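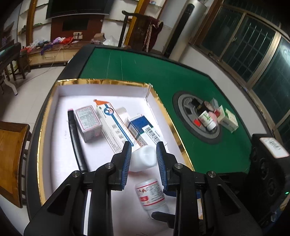 Le plateau blanc à bord doré, posé sur la table de mahjong.

Deuxième arrêt de notre journée portes ouvertes à Stastaden : la salle de jeux, où l'on triait des médicaments ! Moi qui venais pour les tuiles… Des boîtes et des flacons dans le plateau, d'autres carrément sur le cadran central de la table automatique, au milieu du tapis vert. J'ai bien aimé le pot blanc à étiquette verte (très pharmacie de grand-mère). Kyu-ri Hyun nous a parlé tri et dates de péremption pendant que je lorgnais l'autre table verte, au fond. On y retourne en octobre, cette fois pour jouer.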